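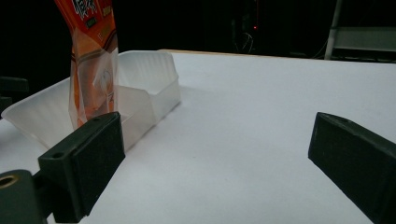 Surely a bag of snacks goes into a tray and that is the end of it, was the reply we had from Kikholm when we sent round the first half of this report, and could we please explain what the money has been spent on.

It is a reasonable thing to ask and I have asked it myself. What follows is a second go at the progress report on the snack tray work at Dernville, covering the period up to the end of March. The Lundholm fund put in £3,000 and is owed a plain account. I have kept the Kikholm remark at the top because most of the other comments were politer versions of it.

Where we are

The bid said that we would move the evening break snacks at Dernville out of cardboard cartons and into open plastic trays, packed the same way each time, so that anyone coming into the break room could see what was there and anyone restocking could see what was missing. It said this would cut waste, save time and "improve choice". I didn't write that last phrase and have not found a way of measuring it.

The trays are in use. The cartons have gone, apart from a few under the stairs that people keep going back to. The packing table has been set up with its white covering and stays up between sessions, which was not the case in the autumn, when it was cleared away every evening and put back wherever there was space. I would call that the one change that has plainly helped. Whether it needed a grant is another matter.

The trays

We bought shallow, see-through plastic trays from Ahonen. The case for them was that you can see roughly how full they are from the side without lifting anything down. This is true of the top shelf. On the lower shelves you are looking down into them anyway, and the old cartons with the lids torn off would have done just as well.

They are easy to wipe, they don't sag, and crumbs show up straight away. Against that, they are too shallow for the larger bags. A tall bag put in upright sticks up well above the rim and has to come out again before the next tray will slide in over it. Laid flat, the same bag takes up most of the floor of the tray and you get fewer in. We have tried both. The packers prefer upright because the front of the bag can be read; the person doing the shelves prefers flat. There has been no agreement and I have stopped expecting one.

Ahonen do a deeper tray. I asked for a price and was told the deeper ones are sold in a different pack size, with different lids, and would not stack with the ones we have. I think we should have been told that before we ordered. The catalogue page does say it, in small type at the bottom, so some of the blame is ours.

How the packing is done

The method in the bid ran to two sides of paper. In practice it has come down to this. The tray goes on the left of the table, the unopened stock on the right, and bags are put in one at a time, back row first, with the front of the bag facing the long side. Heavy things go in before light ones. Anything in a bag that is mostly air goes in last, and is lowered in by the top seal so that the sides are not squeezed.

That last point sounds fussy and I was against including it. I have since seen what comes out of a tray where it was ignored. Rice crackers and the thin crisp sort of biscuit do not survive being pushed down between two other packets, and a bag of broken bits gets left in the tray by everyone until its date passes. So I accept the rule. I don't accept the claim in the autumn note that following it has "eliminated" breakages. Breakages are fewer. We also changed what we buy over the same period and stopped getting the very brittle ones, so I would not like to say which of the two did it.

A session on a normal evening takes some 11 minutes for the full set of trays, when the stock is already out on the table. If it has to be fetched from the store first, the packing is the short part of the job. The bid compared our tray time with the old carton time including the fetching, and I would ask the fund to disregard that comparison altogether. We have no decent figure for the old way of working. It was never timed.

Labels and languages

A good part of what goes into the trays is imported, and a lot of it is printed in Chinese. This was asked for by the people who use the break room and they have been pleased with it. It is the most popular part of the whole exercise by some distance.

It does bring work. Where a bag's main printing is in Chinese, we need an English ingredients label to go with it, and the importer's stickers are not always put where you would like them. Some are over the back seal, where they peel. Some are so small that people hold the bag up to the strip light to make them out. Our own rule since January has been that a bag with no readable English label does not go in a tray at all, however popular it is. Nine lines were dropped for this reason. I have had complaints about seven or so of them and have not changed my mind.

I would add that facing the bags outwards, which the bid presented as the answer to allergen worries, is nothing of the kind. The front of a bag tells you what the maker wants you to think it tastes of. The information is on the back or on the sticker. We have now put up a sheet by the shelves with the ingredients of everything in stock, and that sheet cost nothing except an afternoon.

Clear windows are a help of a different sort. With a bag that has a see-through panel people can at least see the general shape and colour of what they are getting, and they seem readier to try something new. I have put "seem" because I have only the word of those who restock, who notice what goes first. It would be a mistake to build a buying policy on it.

Waste

The bid promised less waste. We weighed out-of-date and broken stock for four weeks in the autumn and again for four weeks after the trays came in. The second weight was lower. I have left both numbers out of this report on purpose, because the first period took in a delivery that had been stored next to the boiler pipe and was mostly thrown away. Take that delivery out and the difference is small enough to be down to luck. I would like to repeat the weighing in a quieter spell before anyone quotes a percentage.

What I can say is that we find the out-of-date bags sooner. In a carton they sank to the bottom. In a shallow tray there is no real bottom for them to sink to. That is worth something, though it makes the waste easier to see and does not make it smaller.

The table

The white covering has been a success, and a cheap one. The wooden table under it is old and the grain had years of sugar in it. With the covering on, a dropped sesame seed shows up and gets wiped away. It doesn't quite reach to the edge of the wood, and crumbs collect along that line, so the edge is wiped separately at the end. We had one attempt at taping it down. The tape collected more dirt than the gap had.

Lighting in the rest of the room is poor once it gets dark outside. The table itself is well lit and the packers say they have no trouble reading labels there. Reading them at the shelves is harder, as I have said above. A lamp at the shelf end was in the first draft of the bid and came out to make room for more trays. I think that was the wrong choice.

Kikholm

The fund asked whether the arrangement could be copied at Kikholm. My advice is to wait. Kikholm has a deeper cupboard, fewer people on in the evening and a much narrower range of snacks, nearly all of it in small flat packets that would suit any box. They do not have the problem the trays are meant to deal with. If they want something from us, I would send them the label rule and the ingredients sheet and let them keep their cartons.

I am aware that the bid listed Kikholm as a second site. It was put in late and I can find no note of anyone there being asked.

Money

Most of the grant has gone on trays, shelving and the table covering. The trays took a larger share than planned because the lids were priced separately. We barely use the lids. They make the stack neater overnight and are a nuisance for the rest of the day, and I would not buy them again. The unspent part is being held back for a shelf lamp if the fund will allow the change, and for two or three of the deeper trays if Ahonen can be talked into splitting a pack.

Until the next report

We will carry on packing as described above. The weighing will be repeated, with the boiler-side shelf kept empty this time. The argument about upright and flat is going to be settled by shelf: upright on top, where there is headroom, and flat below. I expect that to last until the first big delivery.

I would be grateful for an answer on the lamp before the evenings draw in again.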